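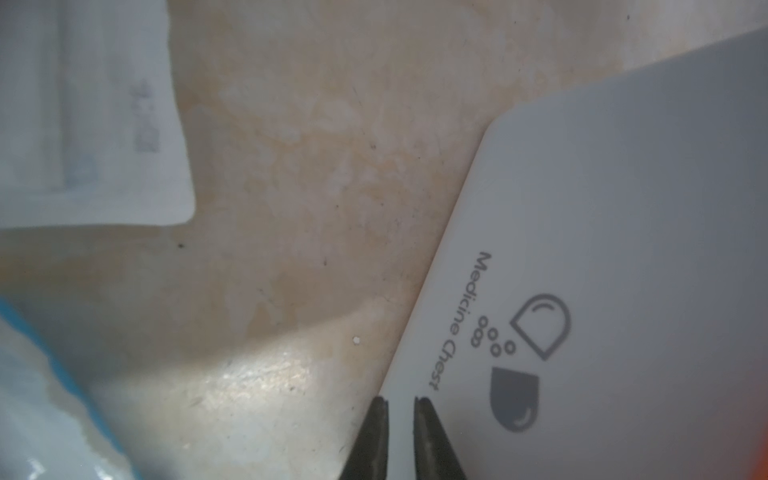 White card with the words "Medicine Chest" in dark grey.

Keep It Cold: packed lunch project
Progress report to the Tsang Fund
Tuesday, September 17, 2024

Summary

We are past the midpoint of the grant and very happy to say that Keep It Cold is running in both Cimwood and Berngate. The project helps families pack lunches that stay safe to eat until noon, with free evening sessions, a fridge thermometer to take home and a short printed guide. When we applied, we hoped to hand out 100 thermometers by this point. We have handed out 135, and people keep asking for more!

What we have done so far

The Cimwood sessions started first and filled quickly. We kept them short and hands-on: everyone makes a lunch, everyone takes the temperature of a cold pack straight from the freezer, and then we talk through what happens to an egg sandwich in a warm cloakroom. The rice question comes up every time (can last night's rice go in tomorrow's lunch?) and we now give it its own ten minutes. Yes, if it was cooled quickly, kept in the fridge and packed cold.

Berngate began later than planned. The hall we had booked had no working fridge, so we moved to the church kitchen, which turned out to suit us better, with more sinks and a longer counter. We lost two evenings to the change and made one of them up. The other will be added to the end of the series.

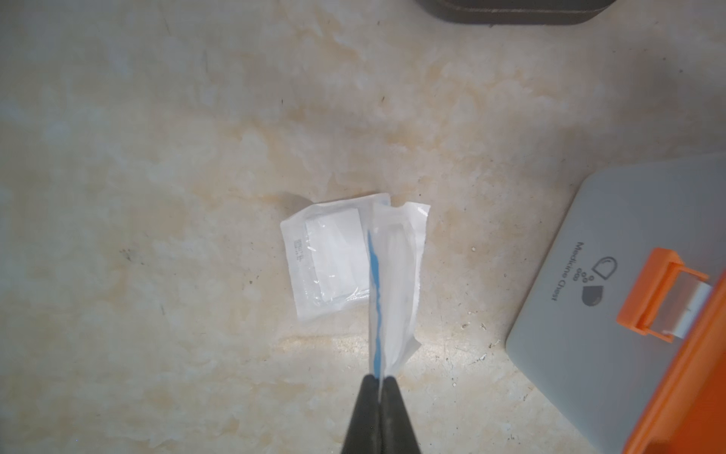

Hand washing and surface cleaning were meant to be a small part of the first session, and they have grown into one of the liveliest parts of it. Parents had lots to say about what really happens at half past seven in the morning. We now ask everyone to crouch and look across the work surface before they start, and it gets a laugh and then a bit of silence. A pale, marble-patterned counter is a good one to practise on, as tiny white crumbs are easy to miss against it while dark specks stand out. After that we wash with hot soapy water, rinse, sanitize and let it air dry. Several families told us they had been going straight to the spray bottle and skipping the soap.

The printed guide

The guide is finished and we are proud of it. It runs to a single folded sheet, in large type, with drawings instead of long explanations. The first print run was 300 copies and nearly 100 are left. The section on thermos meals was rewritten after the early sessions, and now says clearly to preheat the thermos with boiling water, empty it, and fill it with food that is steaming hot. We would like to add a page on reading best-before dates, which people mix up with expiry dates all the time.

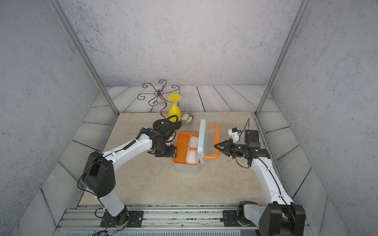
Choosing and packing the container is the topic of the second session. We had expected a dull half-hour on insulation, and instead people brought their own from home and compared them with real interest! Soft bags, hard boxes, old margarine tubs, all welcome. With a hard lunch box like the orange and grey one here, we suggest chilling it open in the fridge overnight, putting a frozen pack against the yogurt or meat, and keeping the apple and crackers for whatever room remains. We also ask people to wash the box every day, handle and hinges included, and leave it open to dry.

Spending

Spending is in line with the budget. Thermometers cost a little more than quoted, and the free church kitchen in Berngate more than covered the difference. We would like your approval to move what is left of the hall rental line into a second print run of the guide. No other changes are requested.

What comes next

Sarkville is next on the list. The library there has offered its program room, and we are sorting out how to bring in cold packs, since the room has a sink but no freezer - a big cooler will probably do it. We will also phone families from the first Cimwood group to ask whether the thermometer is still in the fridge and what it reads. Four degrees or lower is what we are hoping to hear. Results from those calls will be in the final report, along with the full session list and receipts.

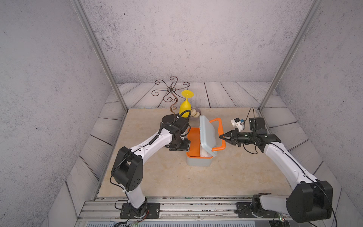
Lunch box with an orange handle, lid open.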